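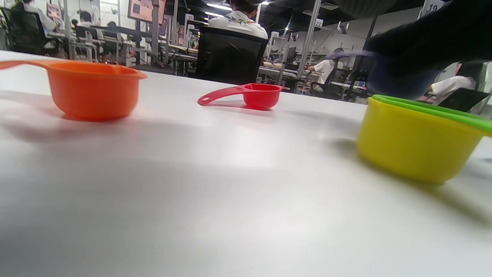
Section 3: Sorting and Nesting Your Gumia Measuring Cups

The cups leave the factory as one tidy stack. Enjoy it while it lasts.

3.1 Laying out

1. Clear a flat table. The cups slide on a sloping one, and will prove it.
2. Pull the stack apart by the bowls. Tugging on two handles at once is how Liam Lambert of our Hulme office came to own a very short cup.
3. Set each cup down open side up, with space between neighbors.

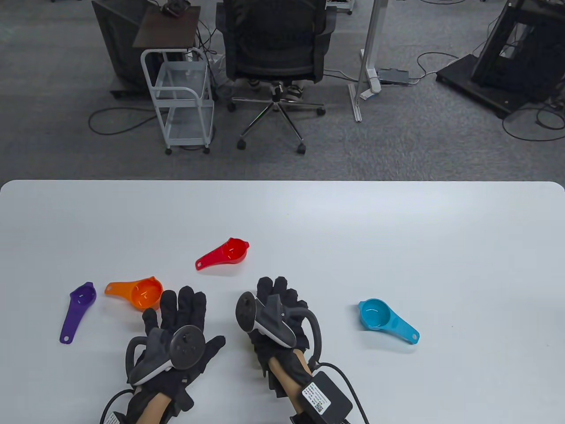 Fig. 3-1. Purple, orange, red and light blue cups, laid out separately.

Note: Handles may point any way you like. We have received letters on this subject and consider it closed.

3.2 Finding the order

4. Compare the bowls, starting with the largest. Distance is a great flatterer - a big cup at the back of the table can pass for a modest one.
5. If two cups still look alike, try one inside the other. The one that goes in is smaller.
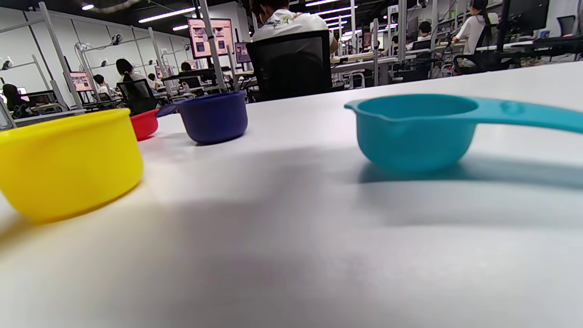 Fig. 3-2. Yellow cup close by, with red partly hidden behind it; navy and teal to the right.

Caution: Do not force a cup that won't seat. Take it out and try the next size.

3.3 Nesting

6. Bring the cups within easy reach before you start stacking.
7. Put the largest down first and work inward, lining up the handles as you go.

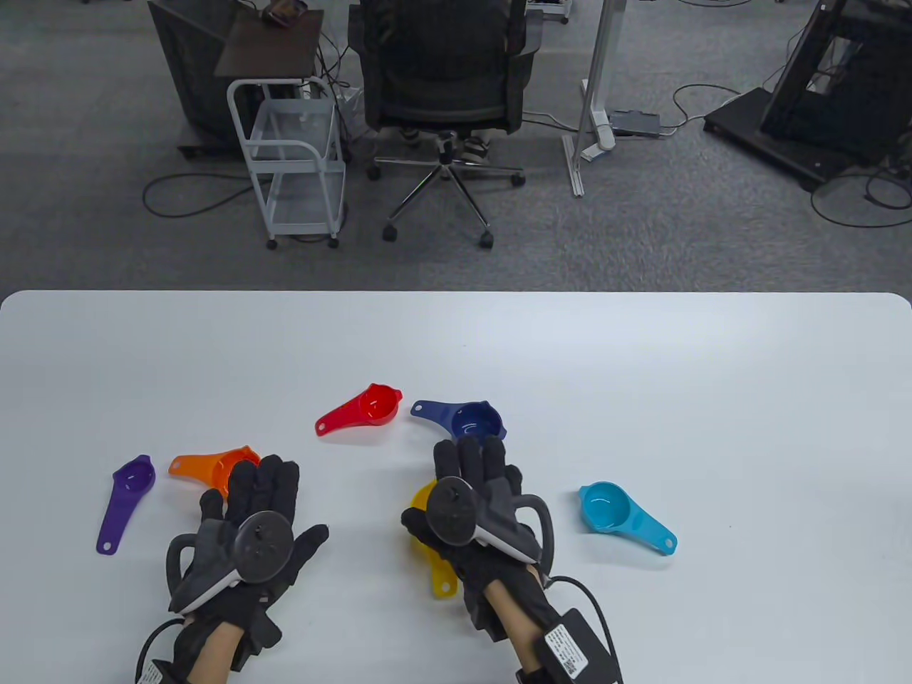

Fig. 3-3. Hands over the cups, with navy beside red.

8. To hang a cup instead, use the hole at the end of the handle.

Missing a color? Order spares from Drerport, quoting part 1409. Allow 17 days, or 18 if it's red.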